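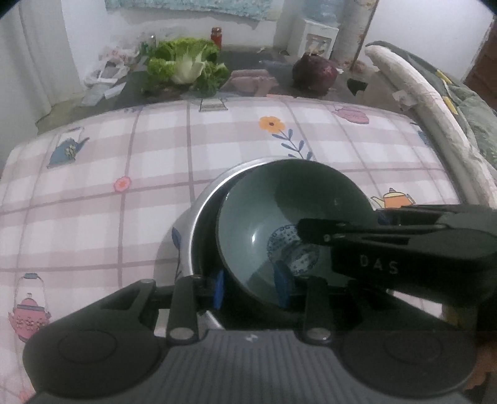

Nazanin Pakzad writes that her grasp planner keeps choosing the inner wall of a bowl even when the outer wall is closer, and asks whether the cost weights are wrong.

They are probably fine. Stisteck scores a rim grasp as a pair, one pad inside and one outside. The distance term applies to the pair, so the nearer wall gets no preference. To change this, set pair_mode to off in the planner file.

Does the perception module need a full view of the object?
No. The rim fitter works from a partial arc. When a finger hides part of the rim, the hidden section is filled from the fitted curve and marked as inferred. The planner can use inferred points for approach but not for contact.

What happens with glossy surfaces?
Highlights on glaze or polished metal produce false edges. Turn on the specular mask before segmentation. It adds 16 ms per image on our test machine.

Are plates and bowls handled by the same model?
They share a detector but have separate grasp templates. A plate standing on its edge uses the plate template with the tilt angle left free – do not lock it to the table plane.

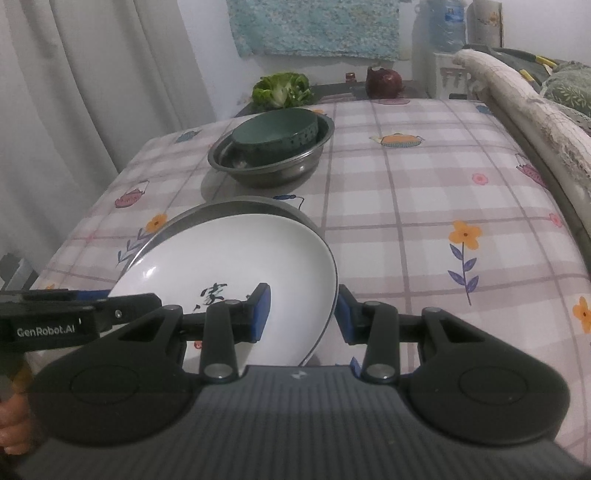 Rim grasp on a tilted plate, one pad on either side.

Why does the tracker swap two nested objects?
Their rims are close to parallel and the default matcher compares rims only. Set match_depth to 2 so that wall color is included.

Can I replay a log without the controller?
Yes. Start the Tovar viewer with the offline flag. Force limits are not checked in this mode. Logs recorded before the November release must be converted first.

Where do I report a planner fault?
Send the log and the planner file to Anca Toma.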